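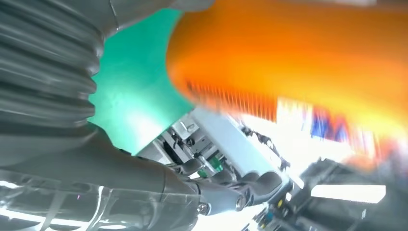

4 Packungen sortieren und einräumen

Jetzt kommt der schönste Teil! Das Grundgestell Wotholm ist aufgebaut und ausgerichtet (Kapitel 3), und ab hier bekommt jede Packung ihren Platz. Knallige Farben dürfen ruhig nach vorn, ein kräftiges Orange zum Beispiel findet man quer durch den ganzen Raum wieder.

Sie brauchen:
- Einlegeböden Sitby, 60 cm breit
- Trennstege, Teilenummer 633
- Etikettenbogen mit 18 Feldern
- ein trockenes, weiches Tuch

4.1 Fläche vorbereiten

1. Räumen Sie neben dem Regal eine Arbeitsfläche frei, auf der Sie die Packungen nebeneinander abstellen können.
2. Wischen Sie die Einlegeböden mit dem Tuch ab und ziehen Sie die Schutzfolie von der Vorderkante.
3. Schieben Sie die Böden bis zum Anschlag ein. Links und rechts muss je ein Klicken zu hören sein.

Hinweis: Sitzt ein Boden schief, ziehen Sie ihn ganz heraus und setzen ihn neu an. Mit Druck auf nur eine Ecke verkantet er noch mehr.

4.2 Vorsortieren

4. Bilden Sie Gruppen nach Inhalt und sortieren Sie danach innerhalb der Gruppe nach Größe.
5. Prüfen Sie bei Lebensmitteln das Mindesthaltbarkeitsdatum. Was bald abläuft (sagen wir im Juli, wenn Sie im Juni einräumen), kommt nach vorn.
6. Stellen Sie angebrochene Beutel in eine Schale Remon, offene Kartons mit der Lasche nach oben daneben.

Tipp von Concetta Pace, die diese Anleitung mit uns erprobt hat: Erst einmal nur nach Farbe auslegen und einen Schritt zurücktreten! Doppelte Packungen fallen dabei sofort auf, und man bekommt richtig Lust, weiterzumachen. Sie hat an einem Samstag so ihre ganze Speisekammer geschafft, samt dem Fach mit den Backzutaten, vor dem sie sich lange gedrückt hatte.

4.3 Trennstege einsetzen

7. Drehen Sie den Steg so, dass die abgerundete Seite nach vorn zeigt.
8. Haken Sie ihn zuerst hinten in die Lochreihe und drücken Sie ihn dann vorn nach unten.
9. Lassen Sie neben jeder Gruppe etwa 2 cm Luft, dann lassen sich die Packungen mit einer Hand greifen.

VORSICHT: Die Haken an der Unterseite sind scharfkantig. Fassen Sie den Steg nur an der runden Seite an.

4.4 Einräumen

10. Beginnen Sie unten mit den schweren Packungen. Ein einzelnes Gebinde ab 2.000 g gehört immer auf den untersten Boden.
11. Stellen Sie hohe Packungen nach hinten, flache nach vorn, die bedruckte Seite zu Ihnen hin.
12. Lassen Sie die oberste Ebene für leichte Dinge frei: Servietten, Teebeutel, Backpapier.
13. Kleben Sie die Etiketten erst auf, wenn Sie ein paar Tage mit der Ordnung gelebt haben. Bis dahin reicht ein Streifen Kreppband.

VORSICHT: Ziehen Sie nie zwei voll beladene Böden gleichzeitig heraus. Das Regal kann kippen, wenn die Wandbefestigung fehlt.

Wir verwenden Cookies, um unsere Website für Sie zu verbessern. Mit der weiteren Nutzung stimmen Sie dem zu. Einstellungen | Alle akzeptieren

4.5 Rückwand in Farbe (Zubehör)

Wer es bunt mag, hängt zum Schluss die Rückwand Marchetti ein. Besonders toll wirkt ein ruhiger Blaugrünton hinter orangefarbenen und gelben Packungen, da leuchtet das ganze Fach!

14. Nehmen Sie die Packungen des betreffenden Fachs noch einmal heraus.
15. Setzen Sie die Platte unten in die Nut und kippen Sie sie nach hinten, bis die Clips greifen.
16. Räumen Sie wieder ein und rücken Sie die Stege nach.

Hinweis: Reinigen Sie die Platte nur mit Wasser und etwas Spülmittel. Ersatzclips liegen dem Beutel mit den Trennstegen bei.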